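第3章 ホースと継手 ― 庭の水やりをどう組むか

この章でやること
・ホースの太さと長さの決め方
・曲がり、ねじれ、折れ
・継手の種類と漏れ
・冬前の水抜き

前の章で水源の話は終わり。蛇口、雨水タンク、井戸、どれでもここから先は同じになる。水をどうやって植物のところまで運ぶか。地味。でも失敗の大半はこの区間で起きる。

たいていの人はまず散水ノズルを買う。次にタイマー。ホースは家にあったやつをそのまま使う。順番が逆。細くて硬くなった古いホースの先に高いノズルをつけても、水は出ない。

3.1 太さと長さ

ホースの太さは内径で言う。外径ではない。店の棚で太く見えるホースが、肉厚なだけで内径は細い、ということがよくある。買う前に端の印字を見ること。印字がない物は端面に定規を当てる。

内径が細いほど、また長いほど、途中で圧が落ちる。壁との摩擦で水の勢いが削られるため。式は章末にまとめた。ここでは感覚だけつかんでほしい。同じ蛇口、同じ流量なら、長さが2倍になれば摩擦で失う圧も2倍。太さのほうはもっと効く。少し細くしただけで損失はぐっと増える。迷ったら太いほう。重くなるのは我慢。

ハンガリー出身の造園家チェンゲ・トートは、講習の最初に受講者の前でバケツを置き、同じ蛇口から太さの違うホースで水をためさせる。満杯になるまでの差を見れば計算はあとでいい、という考え方らしい。授業でもできるのでやってみるとよい。コラム参照。

長さは「届く最短」ではだめ。庭のいちばん遠い株まで歩いて測り、角を曲がる分と、手元で振る分を足す。ぴんと張ったホースは鉢を倒す。苗も折る。逆に余りすぎも困る。使わない分が通路にたまって踏まれる。
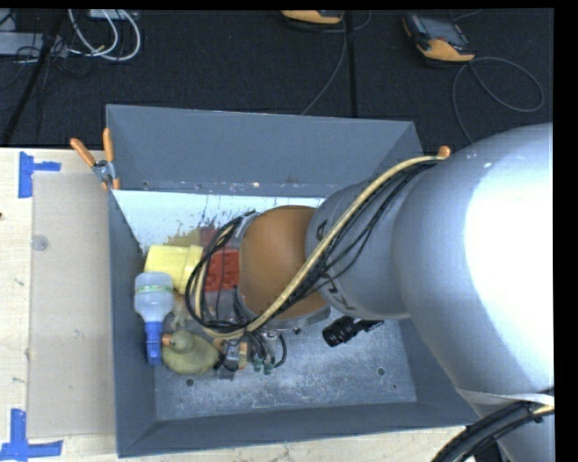 庭のホースでいちばん多い故障は折れ。つぶれて水が止まる、あれ。一度折れたところは癖がついて、次も必ずそこから折れる。原因はほとんどが曲げすぎで、材質が悪いわけではないことも多い。動くものに沿わせる管は、角に巻きつけるより、斜めに長く渡したほうが曲がりがゆるい。写真の淡い黄色のホースもアームの上を斜めに通っていて、そばの黒い細いケーブルには、たるんで垂れているものもある。庭でも同じで、リールの出口、花壇の角、立水栓の根元、この三か所はとくに気をつける。角には杭を立てて丸く逃がす。杭は太いほうがいい。細い杭だと結局そこで折れる。

3.2 ねじれ

ねじれは曲げとは別の問題。巻くときに一方向にだけ手を返すと、一周ごとに一回ずつねじれがたまる。伸ばしたときに輪ができる。輪を引っぱると折れる。これで一本だめになる。

対策は二つ。ひとつは8の字に巻くこと。右のねじれと左のねじれが打ち消し合う。もうひとつは回転する継手を手元に入れること。安い。ただしパッキンが減りやすいので、予備をいっしょに買っておく。

リール式の場合はねじれはたまりにくいが、芯の径が小さい製品は内側のホースがつぶれる。巻いたまま水を流すのもよくない。圧が落ちるし、夏は膨らんで外れなくなる。面倒でも全部出してから使う。

3.3 材質

塩ビ。軽い、安い、寒いと硬い。日なたに置きっぱなしで数年もすると表面が粉をふく。
ゴム。重い、丈夫、寒くても柔らかい。値段は高め。新しいうちは匂う。
布巻き・伸縮式。収納は楽。引きずりに弱い。石の多い庭には向かない。

糸入りの塩ビが標準と思っておけばよい。透明なものは中に藻がつく。見た目がいやなだけでなく、はがれた藻がノズルの目に詰まるので、水をためておく配管には不透明を選ぶ。

3.4 継手

差し込み式、ねじ式、バンド締め。この3種類でたいてい足りる。

差し込み式はワンタッチで外れる。毎日つけ外しする手元側に。ねじ式は蛇口側。バンド締めは、めったに外さない埋設部の手前などに使う。逆に使うと後悔する。手元をバンドで締めてしまって毎回ドライバー、というのを実際に見た。

漏れたときの順番
まずパッキン。次にホースの端面。最後に継手本体。
端面が斜めに切れていると、どんな継手でも漏れる。はさみではなくカッターで、まな板の上で、直角に。切りくずは流しておく。
ねじ部にシールテープを巻くときは、ねじの進む方向に。反対に巻くと締めるときにほどける。平パッキンで止める継手にはテープはいらない。ここを間違えて覚えている人が多い。

メーカーが違うと差し込みの寸法が微妙に合わないことがある。入ったけど抜ける。入ったけどにじむ。どちらも不良品とはかぎらない。一つの系統は一つのメーカーでそろえるのが早い。。

3.5 冬の前に

水を抜く。それだけ。ただし「蛇口を閉めた」は「抜いた」ではない。蛇口を閉めて、先端を開けて、高いほうから低いほうへ手繰りながら中の水を出す。ノズルも外す。ノズルの中に残った水が凍って割れるのがいちばん多い。

2月の晴れた昼に一度だけ使って、そのまま置いて夜に割った、という失敗も定番。冬に使ったらその都度抜くこと。

しまう場所は日陰で、壁の太い掛け具に。釘一本に掛けると自重でつぶれて、春にはそこが折れ癖になってる。

練習
1 自宅または学校の庭で、蛇口からいちばん遠い株までの経路を図にかき、曲がり角に印をつける。
2 印をつけた場所それぞれに、杭、回転継手、何もしない、のどれにするかを書きこむ。
3 手持ちのホースの内径を測る。印字と合っているか確かめる。

次の節からは実際の流量の計測に入る。バケツと時計を用意しておくこと。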